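Hillurell Lumo 30 Tabletop Bag Sealer

In stock – ships from our Vudirstead warehouse
Color: chalk or slate
Sealing width: 30 cm

If you buy rice, sugar, flour or beans in big bags, you already know the drill. You cut the corner, pour out what you need, fold the top over a few times and hunt through a drawer for a clip that still has its spring. The Lumo 30 does away with the clip drawer completely! Press the arm down, wait for the little amber light to go out, lift, and the bag has a flat, clean seal right across the top.

We have carried Hillurell sealers in the shop for years, and this is the one we keep on our own packing bench. It replaces the older Lumo, which was a good machine with a slightly annoying lid. The new arm is longer, the hinge is stiffer, and the cord finally comes out of the back instead of the side (left-handed customers, we heard you).

What it seals

Polyethylene and polypropylene bags, from thin produce bags up to the heavier kind that bulk dry goods come in. Foil-lined coffee pouches work well on the higher settings. Paper bags won't seal unless they have a plastic lining, and neither will cellophane, the crinkly sort used for gift baskets.

The dial runs from 1 to 9. Start low. Most grocery bags seal somewhere between 3 and 5, and a setting that's too high will melt right through thin plastic and leave you with two bags. Try an offcut first if you have one. Bags that have been folded or creased at the top do better if you flatten them with your hand before bringing the arm down.

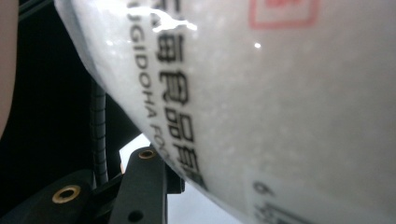

Big plastic bags are the Lumo's favorite job.

For large bags, lay the bag on its side next to the sealer and shake the contents down toward the bottom so you have a good few inches of empty plastic to work with. Wipe the inside of the opening with a dry cloth. Powder is the number one cause of a weak seal – flour especially, as it clings to everything – and ten seconds with a cloth makes all the difference. Press out as much air as you like, feed the opening under the arm, and seal. For anything heavy we run a second seal a finger's width below the first.

Wider bags than 30 cm can be done in two passes. Overlap the seals a little in the middle and check the join by giving the bag a gentle squeeze.

Built to be fixed

This is the part we love. The heating wire and the non-stick strip are both parts that wear, and you can change both at the kitchen table with a small Phillips screwdriver. One spare of each comes in the box, tucked under the cardboard insert, so please look before you recycle it! Further spares are sold in the Fashola parts kit, which also fits the older Lumo.

Specifications

Sealing width: 30 cm
Seal type: single flat band
Heat settings: 9
Cord length: 185 cm
Arm: painted steel
Base: painted steel with rubber feet
Plug: US two-prong

In the box

Lumo 30 sealer
Spare heating wire
Spare non-stick strip
Printed instructions

Care

Unplug it and let it cool before cleaning. A damp cloth is plenty for the base. Don't scrape the strip with anything metal. If a bit of melted plastic sticks, let it go cold and it will usually peel off with a fingernail.

Questions we get a lot

Can I reopen and reseal the same bag? Yes, as many times as you have bag left. Cut just under the old seal and you lose very little each time.

Does it pull a vacuum? No, it seals only. The Lumo Vac is on its own page.

Is it noisy? There is a soft click when the heat cuts out and that's all.

Goes well with

Fashola parts kit
Hillurell wide-mouth scoop
Roll of plain bags, pack of 47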